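Folie 3, Vortrag Drernadau, Reste und Vorräte

Kurz warten, bis alle sitzen. Dann die Frage: Wer hat gestern Essen weggeworfen? Es meldet sich erfahrungsgemäß keiner. Glückwunsch an den Saal, weiter.

Reis ist der Klassiker. Man kocht für zwei und isst bis Donnerstagslaune eintritt. Hier nicht abschweifen (Tante, Lovside, der Topf).

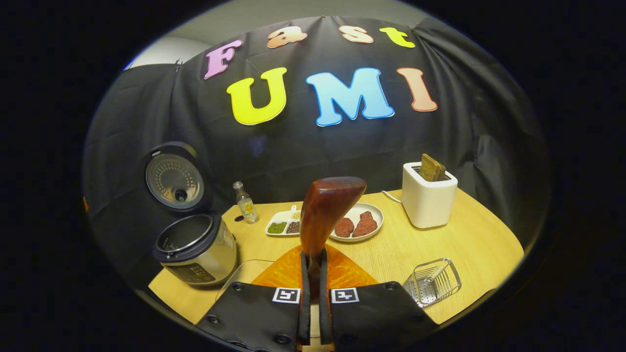
Rafia Niazi fand im Oktober, wer Reis abmesse, habe bloß Angst vor gebratenem Reis am nächsten Tag. Zitat vorlesen, Lachen abwarten, notfalls selbst lachen.

Danach Einkaufszettel, 16 Minuten. Wasser trinken.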